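Plerkell Countertop Spinner, 4-sided

Rotating display for small carded goods, keychains, seed packets, lip balm, whatever hangs on a peg. Built in our Benville shop. Ships flat or assembled, your call, assembled costs more.

Turns on a sealed bearing so it won't squeal after a month on the counter. Base is weighted. Pegs lift out and move, no tools. Header card slides in from the top, send us art or leave it blank.

Ordered by Petetti stores for the checkout lanes first, now a stock item. Custom colors still availble, add 2 weeks.

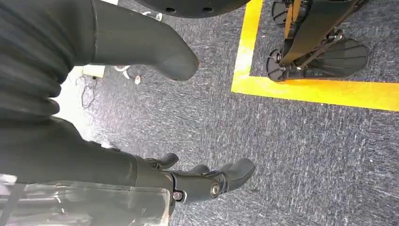
Specs

Height 61 inches with floor stand, countertop version is shorter, call for the drawing
4 sides, 5 pegs per side standard
Powder coat, black or white in stock
Floor stand sold separate
Header holder included

Options

Locking casters (floor stand only)
Extra pegs, bag of 5
Price channel strips, clear
Magnusson style wire baskets in place of pegs. Fits sides 2 and 4 only, the other two need clearance to turn

Lead time

Stock colors go out in 5 working days. Custom is longer, see above. October fills up early with holiday orders so get your PO in before then if you can.

Freight

Ships from Benville, LTL or parcel depending on qty. Check the carton before you sign. Damage has to be on the delivery reciept or we can't file on it.

Need a different peg spacing or a taller header? Send a sketch, napkin is fine. Quotes usually back next day.

Prices updated 2024-06-18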